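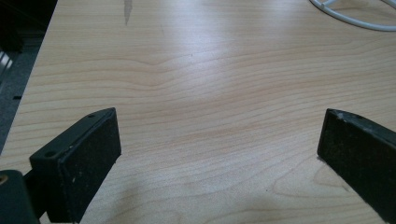
Lesezeit: 3 Minuten

Fliegen, Krawatten und ein Ständer aus Draht

02/08/2018, abgelegt unter Haushalt

Ich besitze mehr Fliegen, als ich trage. Die ersten kamen von meinem Onkel, der bis zuletzt im Chor gesungen hat, danach habe ich selbst welche gekauft, meistens vor Hochzeiten. Bisher lagen sie mit den Krawatten zusammen in einem Schuhkarton im Flurschrank. Wer morgens eine bestimmte sucht, kippt den Karton aus, und am Abend liegt alles noch auf dem Bett.

Im Frühjahr habe ich mir deshalb die üblichen Lösungen angesehen. Einen Bügel mit Klammern hatte ich schon einmal, der hinterlässt Druckstellen im Stoff. Die Schubladeneinsätze von Kukeck sind ordentlich gemacht, brauchen aber eine Schublade von mindestens 80 cm Breite, und so eine habe ich nicht. Ein Wandbrett mit Haken kam auch in Frage, nur ist die Wand neben dem Schrank aus Gipskarton und hat mir schon einen Spiegel wieder hergegeben.

Geblieben ist die Idee mit einem Ständer. Das Modell ist schlicht: weißer Draht, unten ein Ring als Fuß, in der Mitte eine Stange, dazu zwei Etagen mit Armen, die nach allen Seiten abstehen. Man stellt ihn auf den Tisch und kommt von überall heran. Er wiegt wenig und lässt sich mit einer Hand umsetzen, was beim Staubwischen praktisch ist.

Zuerst sollte man ihn auf eine glatte, ebene Fläche stellen. Auf einer Tischdecke oder auf Teppich steht so ein Drahtfuß nie richtig. Heller Holztisch ist gut, man sieht darauf auch gleich jeden Fussel, den man vorher von der Fliege hätte bürsten sollen.

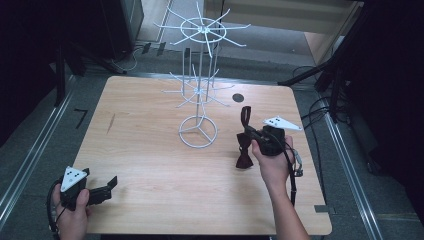 Bei der Reihenfolge habe ich eine Weile herumprobiert. Meine erste Aufteilung ging nach Farbe, und das sah schön aus, hat im Alltag aber wenig gebracht. Jetzt hängen die Fliegen unten und die langen Krawatten oben, weil sie sonst auf der Tischplatte aufliegen und unten knicken. Innerhalb einer Etage hängt das, was ich oft trage, vorn. Die Samtfliege hängt hinten und wird vor September sicher nicht gebraucht.

Eine Sache muss man beachten: Die Last sollte verteilt sein. Wenn man auf einer Seite anfängt und Arm für Arm herumgeht, wird der Ständer zwischendurch kopflastig. Besser immer ein Stück links, dann eines gegenüber. Das dauert nicht länger.

Wolfram Teuber, mit dem ich früher im Büro gesessen habe, rollt seine Krawatten und stellt sie in eine Besteckschublade. Er schwört darauf. Für Seide mag das stimmen, meine gestrickten sehen gerollt nach zwei Wochen aus wie eine Socke - da hänge ich sie lieber auf.

Bei gebundenen Fliegen lege ich das Halsband einmal über den Arm und lasse die Flügel frei nach unten hängen. Klammern oder Haken braucht es dafür nicht. Vorgebundene mit Verschluss kann man auch schließen und als Schlaufe aufhängen, dann rutscht nichts herunter, wenn jemand gegen den Tisch stößt. Selbstbinder hänge ich offen und glatt über den Draht.

Vor dem Aufhängen habe ich jedes Stück kurz ausgebürstet und die Verschlüsse geprüft. Bei einer Fliege von Ruder war die Öse locker, die habe ich mit ein paar Stichen wieder festgenäht. Zwei andere gehen zur Kleiderkammer, sie haben mir nie gestanden.

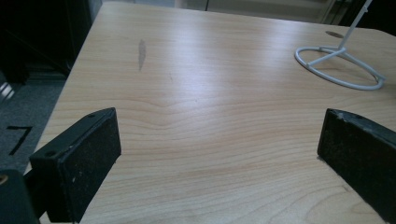
Was noch offen ist

Ich weiß nicht, wie sich das mit dem Staub entwickelt. Im Karton lag alles dunkel und geschützt, auf dem Ständer steht es frei im Zimmer. Ein Platz direkt am Fenster scheidet jedenfalls aus, dunkles Rot bleicht schnell. Vermutlich kommt er auf die Kommode neben der Tür.

Den Schuhkarton habe ich erst einmal behalten. Darin liegen jetzt die Einstecktücher, und für die suche ich noch etwas Flaches mit Deckel.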